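Small-Batch Baking Questions, Answered (Mostly)
Last updated May 2026

Hi! I run Griltham, a little baking blog out of a rental kitchen in Briltwood, and I bake for a household of two. Regular recipes leave me with far too much cake, so I shrink them. These are the questions that land in my inbox over and over, with the answers I'd give you if you were leaning on my counter. If yours isn't in the list, the contact form at the bottom works again (sorry about July, I had no idea it was broken).

What do you mean by "small batch"?

For me it's anything that gets eaten before it goes stale. Usually that's half of a normal recipe, sometimes a third. A half batch of brownies, a tiny loaf of banana bread, enough dinner rolls for tonight and breakfast. I don't have a strict rule and I'm not going to argue with you if your small batch is bigger than mine.

Can I just cut any recipe in half?

Most of the time, yes! Brownies, bars, muffins, quick breads and cookies all halve nicely. Cut everything by the same amount, including the salt, and don't get fancy about the baking powder. The ones I leave alone are angel food cake and anything with a boiled sugar syrup. A small amount of syrup in a normal saucepan races past the temperature you want while you're still hunting for the thermometer.

How do I halve an egg?

Crack it into a cup, beat it with a fork until you can't see streaks, and pour in half. If you have a scale, a large egg out of the shell is close enough to 50 grams, so you want 25. The other half goes in my scrambled eggs the next morning. If the recipe is for cookies you can also use just the yolk, and they come out a bit chewier (my favorite way, to be truthful).

What pan should I use?

This is the one I get the most mail about, so bear with me. What matters is how deep the batter sits. Multiply the length by the width of the pan in the recipe, do the same for your pan, and compare. An 8 by 8 inch square is 64 square inches. A standard 9 by 13 is 117, so half of that recipe in an 8 inch square gives you a slightly thinner layer, and it'll be done a little sooner. Nothing to worry about.

If you only buy one pan for small-batch baking, get a square one. I went round and round on this, bought a whole drawer of cute mini loaf tins, and I still reach for a square every single time. Rounded corners are easier to wash and sharp corners give you tidier bars. I've got both and I'm on team easy-to-wash.
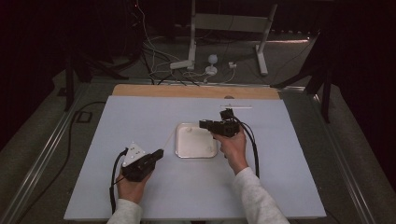 A shallow square metal tray with rounded corners.

Shallow trays are lovely for shortbread, flatbread and thin bars. For anything that rises a lot, like cake or cinnamon rolls, go deeper, or you'll be scrubbing the oven floor. I fill a pan about two thirds of the way at the very most. Extra batter goes into a muffin cup and becomes the baker's snack.

Light metal, dark metal or glass?

Light metal for nearly everything. Dark pans brown the bottom and sides faster, so I drop the oven by 25 degrees if that's what I'm using. Glass is slow to heat up and then hangs on to the heat after it comes out, so brownies in glass can go from fudgy to dry just sitting on the counter. I do use glass for fruit crisps, mainly so I can see the juices bubbling!

My pan is covered in little marks. Is it ruined?

Nope. Scuffs and cloudy patches on plain metal are just what happens to a pan that gets used. Line it with parchment and carry on. If you've got a nonstick coating that's peeling or flaking into the food, that one should go. For brown baked-on grease I make a paste of baking soda and water, leave it overnight, and scrub in the morning with a plastic scrubber. Please don't put plain aluminum in the dishwasher. It turns a sad dark gray and there's no getting it back without a lot of elbow grease.

Do I need to change the oven temperature?

I leave the temperature alone and change the time. Start checking at two thirds of the time in the recipe. So if the full-size cake takes 45 minutes, I'm peeking at 30. For high-heat things like focaccia I go to 400 and don't wander off, the edges catch fast in a small pan.

Why does my half batch come out dry?

Overbaking, nine times out of ten. The other possibility is flour. When you're only using a cup of it, one heaping scoop makes a real difference. Spoon it into the cup and level it with a knife, or better yet weigh it. I swore I'd never be a kitchen scale person and now I pack mine when I travel.

Can I use a toaster oven?

Sure, I did for a whole winter when my big oven died. Check that your pan fits with some air around all the sides, and keep the rack low. The top element is close and it will scorch your cake, so have a piece of foil ready to lay over it for the last stretch.

Does a stand mixer work for tiny amounts?

Not really, in my experience. The whisk can't reach a single egg white and the paddle just pushes a small bit of butter up the side of the bowl. I use a hand mixer in a narrow, tall bowl, or a wooden spoon and a podcast.

How do I store things?

Cookie dough freezes beautifully. Scoop it, freeze the balls on a plate until they're hard, then move them to a bag. They bake straight from frozen with a minute or two extra. Unfrosted cake is happy in the freezer for up to 90 days if you wrap it well. Cut bars dry out along the edges, so I leave them whole and slice as we go.

Where did the Drumura buns recipe go?

It's back! I took it down to fix the yeast amount, which I had typed wrong (so sorry to everybody who ended up with balloon dough). The new version makes 8 buns, and they freeze well too.

Do you sell pans, or get paid to recommend them?

No to both. The link to Teixeira in my sidebar is there since that's the kitchen shop down the street and I like their parchment sheets. I pay full price like everyone else.

Can I share your recipes?

Please do! Send people the link, or print one out for your aunt. I only ask that you don't paste the whole thing onto another site. For anything else, use the form. I answer in batches, usually while something's in the oven, so give me a week or so before you nudge me.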